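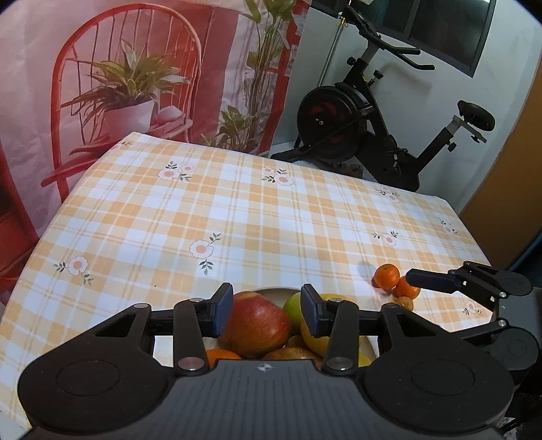

Closing the fingers at one fixed width does not work across a mixed bowl, Nanami Ueda told the Brimis robotics club at its open session on 31st January, and the setting that holds an apple will mark anything softer. The club has since dropped fixed widths from its handling project and now stops each finger on motor load.

The project, known as Erkiso, uses two-fingered grippers with textured fingertip pads. Students work the grippers by hand over a table of fruit, picking pieces from a bowl and setting them down on the cloth. The recordings are then used to train a controller that chooses its own approach angle and closing point.

The club has logged 2,072 picks so far. Of these, 188 were rejected at checking, most of them for timing errors between the left and right grippers. Kohei Katayama, who wrote the checking script, said the two clocks drifted apart during long sessions – the fault was traced to a buffer setting and the script now resets both clocks before every run.

Citrus fruit lying against its neighbour remains the hardest case. The fingers need clearance on both sides, and a piece that touches another has to be nudged away first or taken from above. Students are recording both methods separately. Marjatta Saarinen, the club's supervisor, has asked for a further 1,000 picks of touching fruit before any more training is done.

"The model is only as good as the awkward ones," she said. "We have plenty of single apples."

Pad wear is also being recorded. A fresh set is fitted when the texture has worn smooth at the tip, and the change is entered in the log so that later results can be compared.

The club plans to enter the two-arm class of the Minami student handling contest in August. Entries must move mixed items from a bowl to marked positions with no operator input once the run has begun. Teams are allowed 2 attempts, and the better score stands.

Share 14
Comments 3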